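Carnet de minage, janvier : bascule du parcellaire sur Dreline

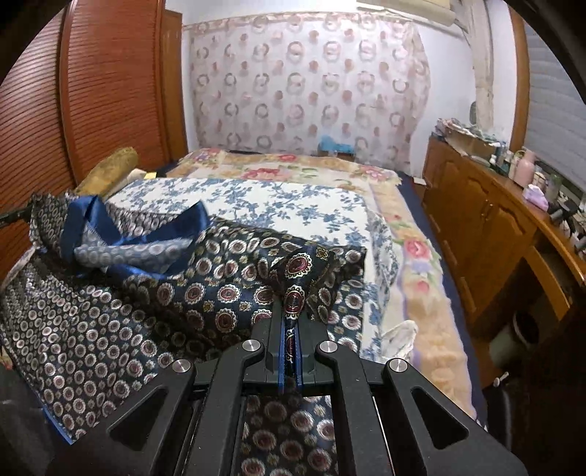

Tuncer
Exploitant de nœud, rédacteur du carnet

6 h 40. Fin de la copie des parcelles vers la nouvelle baie. 1818 fichiers transférés, 19 rejetés au contrôle de somme. Les rejets viennent tous du même disque, le plus ancien, dont le compteur de secteurs réalloués monte depuis l'automne. Je le sors du pool ce matin. Pas de tentative de réparation, les fichiers seront régénérés.

Le client Miment est passé en version stable pendant la nuit. Lecture du journal : la base de la chaîne a été reconstruite à partir du bloc de reprise, sans erreur, mais l'indexation a occupé le SSD système à pleine charge jusqu'à 4 h. Il faudra déplacer la base sur un volume séparé. Le SSD système n'a pas été choisi pour ce régime d'écriture et son usure a pris deux points en un mois.

Dreline accepte les preuves depuis 7 h 15. Première mesure du temps de réponse sur défi : 1372 ms en moyenne. C'est trop. Le seuil de rejet du pool est plus haut, mais la marge ne me convient pas avec des disques qui se mettent en veille. Veille désactivée sur les deux contrôleurs, redémarrage du service, nouvelle mesure une heure plus tard : 112 ms. Le reste de l'écart venait d'une option de montage que j'avais laissée par défaut — à reporter dans le script d'installation, sinon je referai la même erreur à la prochaine baie.

Côté portefeuille, rien de changé. Clé de retrait hors ligne, clé de ferme seule sur la machine. J'ai vérifié l'adresse de versement caractère par caractère avant de valider le contrat de pool, puis une seconde fois depuis le poste portable.

Akuteo a publié sa nouvelle grille de frais. Le prélèvement sur les petits retraits augmente, celui sur les gros ne bouge pas. Je passe donc à un retrait par trimestre. L'inconvénient est comptable : chaque versement du pool doit être valorisé au cours du jour de réception, et l'export d'Akuteo ne donne que le cours du retrait. Je garde mon propre relevé, un fichier par mois, en heure UTC.

21 h. Température des disques stable, ventilateurs ramenés à mi-régime. Aucune preuve refusée depuis le redémarrage. Reste à faire : commander un disque de remplacement, régénérer les parcelles manquantes, déplacer la base Miment.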